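From: Clodagh Dunne
To: ward-politics list
Date: Sunday, December 1, 2024
Subject: Re: Lenihan dropping out

Csaba Bakos wrote:
> Gráinne Lenihan is out of the mayor's race and is backing
> Ronja Hovland. She told the Danzer branch it was about
> keeping the vote together. I think this settles it. Hovland
> only lost the June primary in our ward by 29 votes, and
> Lenihan's people will all move over.

Will they? Lenihan had 272 votes in that primary, and I knocked on plenty of those doors. A good share of them picked her because she wasn't Hovland. They were angry about the bus depot sale, and Hovland voted for it twice. A joint statement doesn't fix that.

I'd also like to know what was agreed. Three weeks ago Lenihan called Hovland's housing plan "a leaflet with a price tag." Now she's chairing the transition group - for a candidate who hasn't won yet. Maybe she had a change of heart. I'd believe it faster if either of them took questions on Thursday instead of sending Tatiana Skála to read from a sheet.

And please stop quoting the Clulel poll. It asked 575 people across the whole county, and half of them can't vote in this race.

I'll probably end up voting for Hovland. I'm not handing out flyers for her until I see the depot question answered in writing.

Clodagh

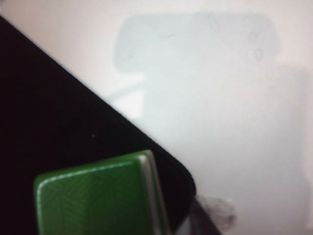

Shadow on white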